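Onier T2 bench arm cell, parts & service
In stock, ships from Lostov

Two-finger gripper, black arm, base plate. Bolts to any flat top that can take the load. Payload 800 g, dont push it.

Setup
Base down first, four bolts, hand tight, then torque in a cross pattern. Cable out the back. Power up with the arm folded, run HOME, wait for the long beep. Fingers not level? Shim kit's in the bag with the manual.

Upkeep
Grease wrist joint every 18 weeks. Goel white grease only, the clear stuff creeps. Wipe fingertips, check tip gap, re-zero. Belt is good for 2,760 hours, order before that, lead times are bad right now.

Repair
Wrist drifting low on boxes = worn bushing, nine times out of ten. Bushing + belt kit $129, fits all T2 arms, not the Ireck conversions. Swap takes an afternoon. Save your offsets BEFORE you pull the wrist cover, they do not come back.

Layout preview from the setup software, mixed boxes and small blocks. Load the same file to check reach after a rebuild. Returns: unopened kits olny.

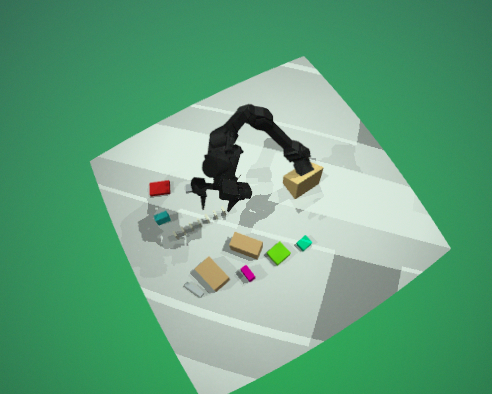

Did the bushing in June and the drift went away, but my kit came with no snap ring. Had to reuse the old one. Is that normal?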